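Speaker notes – Adhesive choice for laminated tabletops
Siltberg session, Saturday, 9:30

12 shares
3 comments

Slide 1. Scope
Interior tops only. Coatings get a mention at the end. Keep the intro under a minute.

Slide 2. Why tops fail at the glue line
Two causes cover most returns: starved joints and uneven moisture between core and face. Define both. Starved joint – too much clamp pressure, too little glue left behind. Ask who measures core moisture before pressing. Wait for hands.

Slide 3. The Carkthorpe trial
148 sample panels, two glues, one press. Panels cycled between a damp room and a dry room for 32 days. Fiachra Kinsella ran the press and logged every panel. Read the failure table by row. The columns confuse people.

Slide 4. Open time
The label value assumes a mild shop. In June at Skisley the working window was much shorter. Spread both faces only if assembly is slow. If asked about fillers, point to the Noonan handout, page two.

Slide 5. Round tops
Edge banding on a curve puts constant pull on the joint. Larger radius, less pull. Warm the band first and press from the middle outward. Leave clamps on overnight.

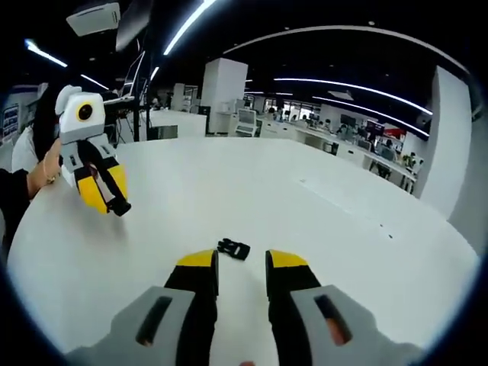

Slide 6. Surface finish
White tops show dirt and fine scratches sooner than mid-tones. Matte hides scratches but holds grease. Sand through 300 grit before the sealer coat – skip this and the grain telegraphs.

Slide 7. Questions
Repeat each question for the back row. Stop at 10:15.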